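How to Wash a Plush Toy with a Sound Box Inside

Sooner or later every well-loved stuffed animal gets grubby, and the ones that giggle or rattle need a bit more care than the plain kind. Take your time with this one - an evening to clean and a full day to dry is about right.

Start by feeling along the belly and back for the hard little box. On most of our Tiseo animals there's a hook-and-loop flap hiding it, and you can slide the whole thing out and set it somewhere safe. If the box is sewn in, please don't put the toy in the washer, however tempting it is! Surface cleaning will do nicely.

Mix 500 ml of lukewarm water with two teaspoons of mild baby shampoo and whisk until you have plenty of suds. You want the foam more than the water. Dip a soft cloth in the foam, squeeze it well, and work in small circles, going gently over stitched eyes and any crinkle ears. Wipe again with a clean damp cloth until no suds come up.

Press the toy in a dry towel (no wringing, it bunches the stuffing) and lay it flat, turning it whenever you walk by.

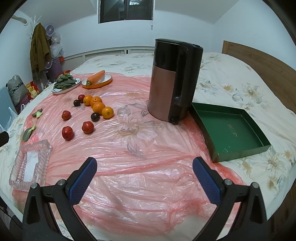

Jullon Toy Care Team

Once it feels dry right through, brush the fur with a soft baby brush, and give the seams a small tug to check for loose threads. Then the box can go back in, speaker side toward the fabric, and the flap gets pressed shut firmly all the way along. If the sound comes out faint or scratchy, try new batteries first - Oana Zamfir at our repair desk can help if that doesn't cure it.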